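3.2 The open day as a setting for the study

The second part of our material comes from the open day held at the Trovley workshop on Wednesday, July 17, 2024. We had been to the building several times before, mostly to talk with staff over coffee, and we knew the layout fairly well by then, but an open day is a different animal from an ordinary working afternoon. The doors stay open, people drift in with children and umbrellas and grandparents, and whoever is at the bench has to keep working and talking at the same time. That mixture was exactly what we hoped to study. Our question, as set out in Section 1, is how visitors with no technical background make sense of a robot at work, and what they take home from it.

Visitors came in through the Grarkach Street entrance and were given a small paper map with three stops on it. The first stop was a display of older grippers in a glass case, the second was a short talk, and the third was the two-arm bench, where people were free to stay as long as they liked. A total of 123 visitors signed the sheet at the door, and 56 of them agreed to speak with us afterward. We are grateful to every one of them, and particularly to those who sat down with us on the rather hard chairs by the coat rack when they could have been heading home for dinner.

Yakubu Etim led the sessions at the bench. He has given this kind of demonstration many times and has a lovely way of letting a silence go on until somebody asks something. The bench itself is a walled enclosure with two arms fixed along its near edge, and the objects on it are deliberately homely: trays, a toy car, colored discs, a metal ring. Figure 4 gives the bench from the side of the operators, with both grippers brought together over the black tray.
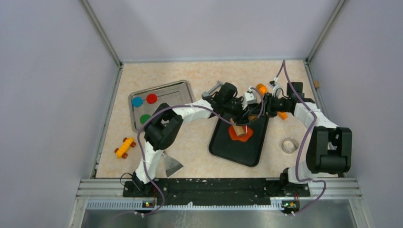
Rarnov Papers in Public Robotics, vol. 3, p. 50

Figure 4. The two-arm bench at the Trovley open day. The steel tray with the blue, red and green discs is at the upper left.

We had expected the arms to be the main attraction, and for the first minute or so with each group they certainly were. People remarked on the noise (less than they had feared) and on the purple cables, which one boy was quite sure were for decoration. What surprised us, going back over our notes later in the week, was how soon the talk moved to the objects. Visitors wanted to know why a toy car was there, whether the discs meant anything, and above all what the orange-red thing in the black tray was supposed to be. We heard it called a fried egg, a squashed tomato and a leaf. Yakubu made a habit of handing the question back, and the guesses that followed often opened up a much longer conversation than any explanation of joints and motors would have done.

We coded these conversations with the scheme developed by Bashir, the local education project we worked with in our pilot. The scheme sorts remarks into those about the machine, those about the task and those about the people who run it. It was built for classroom visits, so we had to stretch it a little. Families tend to talk over one another - a teacher would never allow it - and a remark that starts with a child is quite often finished by a parent. Where this happened we coded the whole exchange as one remark and noted who began it. Tamunoemi Mohammed did the first pass alone, and both authors then went through the difficult cases together, usually settling them without much trouble. The remarks about cost gave us the most grief, as they could fairly be placed under any of the three headings, and in the end we gave them a heading of their own.

3.3 What visitors asked about seeing

One group of questions deserves a section to itself. Many visitors assumed that a robot looks down on its work as a person does, from somewhere above and behind the hands. The bench also has small cameras placed much closer to the grippers, and the view from one of these is given in Figure 5. The fingers take up a good part of the foreground, the tray lies at a slant beyond them, and the things on the far side of it are blurred. Several adults told us in the interviews that learning about this close view had changed their idea of the work more than anything else that day. One woman, a retired seamstress, compared it to threading a needle held right up to the nose, and we have borrowed her comparison in our own talks ever since.
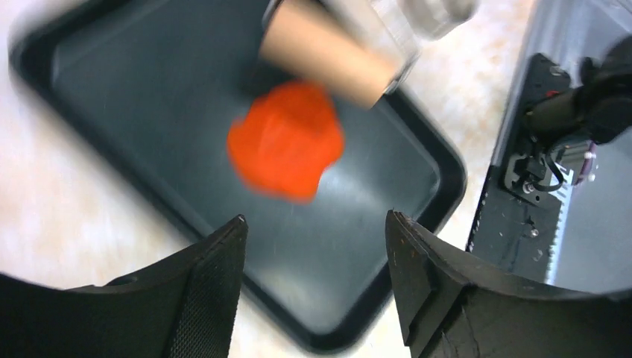 Does a visitor need any technical background to follow a demonstration like this one?
Very little is needed, provided the person at the bench leaves time for questions and uses everyday words.

Figure 5. View from a camera at the gripper, with the black tray beyond the open fingers.

The exchange printed with Figure 5 is taken from the leaflet that visitors could pick up on their way out. We include it because it states in plain terms the view that Trovley takes of its open days, and because our interviews support it only in part. Visitors who had stayed for a single round at the bench were happy enough, but they described the arms in quite general terms. Those who had stayed on for a second round, or who had wandered off and come back, spoke in more detail and were much more likely to bring up the close camera view without being asked. We would be careful about reading too much into this, as people who stay longer may well have been more curious to begin with - and the benches along the wall were comfortable, which the chairs by the coat rack were not. A follow-up visit is planned for March, when we hope to speak with some of the same families again.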